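The Vonard Canvassing App, After One Primary Season

I knocked on doors for a county commission race this spring and our campaign ran everything through Vonard, so I've now had a good long time to yell at it in other people's driveways. Mostly, I like it!

Setup is easy. Our field director, Tekle Kassa, loaded 1,252 households from the Avbridge precincts in one evening, and the next day I had a walk list on my phone (with a map that knew which side of the street I was on – a first for me).
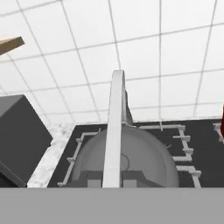
White tile wall with a rounded gray dome in front.

Survey scripts are short and you can edit them on the fly. The notes box cuts you off at 300 characters, though, and voters who want to talk about the sewer bond do not stop at 300 characters. I ended up carrying a notebook again.

Offline mode is the weak spot. Out past Maslow there's no signal, and I lost 13 doors when the app synced the wrong way. Support did write back by lunchtime, and an update in September is supposed to fix it.

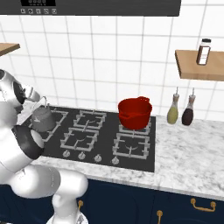
A small grey kettle over the back left burner.

Small campaigns should get the basic plan and skip the texting add-on, as our texts went out in clumps and people complained. I'd use Vonard again for a local race, with a paper list in my back pocket.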